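Robotics and Automation, handout for the Jeladden visit
Tuesday, December 10, 2019

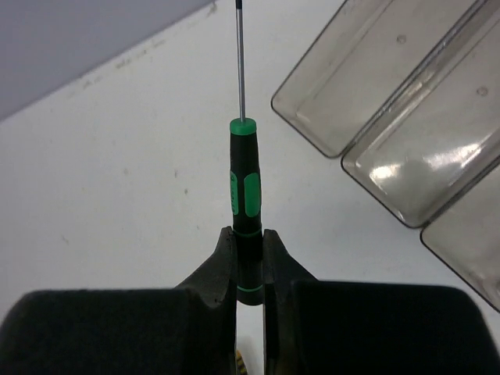 so these are my notes typed up from the open day, plus what I want you to get ready for lab 12. Read before section please. Not pretty, sorry, did most of it on the bus back.

Where we were
Jeladden, the ground floor shop. They run the open day twice a year, the next one is in May and you should go if you missed this one. Three stations on the tour: bin sorting (Molasex cell), hand tool handling (Onyeka cell), and the small welding booth, which was down so we only got the talk. The welding talk is not on the exam.

Most of these notes are about the Onyeka cell. It's the one closest to what you do in lab.

Onyeka cell, what it is for
Pick up a hand tool, hold it, put it back where it goes. Screwdrivers mostly. Two-finger gripper, parallel motion, small camera at the wrist looking out past the fingers. White table. Arm is off the shelf, the fingers are their own design.

Why hand tools? Long, thin, heavy at one end, handles all shapes. Shiny shaft. If your grasp planner only ever saw boxes and cans it will do badly on these. Good test.

Grasp on the handle vs. grasp on the shaft
They went over this twice, so write it down.
- Handle grasp: more friction, rubbery surface, wide. Fingers push from both sides. A notch in the finger helps keep a round handle from rolling.
- Shaft grasp: thin, smooth, spins in the fingers. OK for moving a tool from A to B, bad for anything where the tip has to push on something.
- Grasp point too far from the center of mass = tool droops. Estimate the torque before you lift. Same formula as week 2, nothing new.

Handle colors. Bright green on black is easy to segment, all black against black fingers is hard. Think about it: the camera sees the fingers all the time, so your color threshold has to deal with them. Mask them out. The finger mask is fixed only if the opening is fixed! Everybody forgets this. If the opening changes the mask has to change with it.

Wrist camera, good and bad
Good:
- camera moves with the hand, so hand-eye calibration is one fixed transform
- you see the contact, at least the side facing the lens
- no arm in the way
Bad:
- fingers take up a big part of the view
- long tools run out the top, so you may never see the whole tip at once
- scale changes fast as you get near the table
- no global view, so you need a search move at the start or a second camera

Somebody asked how you find the tip if it's out of view. Answer from the demo guy: you don't, you fit a line to the shaft, you know the tool length from the model, and you extrapolate. Works if the shaft is straight and the fit is good. Small angle error at the handle gets you a big error at the tip. Do the math for a 100 mm shaft and a 2 degree error, we'll go over it in section.

Clear plastic
Sorting trays and such. Depth sensors hate clear or smoky plastic, you get holes or you get the table under it. Glare from overhead lights also looks like a bright object to a simple blob detector. Their fixes, in the order they tried them:
1. turned down the exposure
2. moved the lights
3. quit trying to sense the tray and just put its position in the workspace file
Number 3 is what they run now. Not elegent, but it's a fixed tray in a fixed place. For a tray that moves you'd need markers or edge fitting.

The numbers
The demo board had 97 good picks out of 100 on the Onyeka cell. Ask yourself what counts as a good pick. Lifted? Lifted and held? Put back in the right slot? I asked, and it was lifted and held, with the place step scored separate. The place number wasn't on the board. When you write up your own results say which one you mean, or I will take off points.

Also 100 trials with how many different tools? They didn't say. Same tool over and over is a diffrent experiment than lots of tools once each.

Molasex cell, short version
Suction, not fingers. Fast. Flat parts only. Same clear plastic problem but worse, the bins are clear too. Vacuum sensor tells them if the part is there, so they don't need vision to confirm the pick. Compare with fingers, where you'd use finger opening or motor current. Know both.

Tristance
This is the software that ties the two cells together, job queue and logging. We only saw the screen. Takeaway: every grasp gets logged with the wrist image before and after closing. Do this in lab. Disk is cheap and you'll want the pictures when a pick fails and you have no idea why.

For lab 12
- bring your finger masks, open and closed at least
- pick a tool with a handle and a shaft, mark the balance point with tape
- half page on where you'd grasp it and why, sketch is fine
- line fit code running on one saved image
- safety glasses, same as always

Missed the visit? Do the half page plus one more on clear plastic: pick one of the three fixes and say when it breaks. Due in section, on paper.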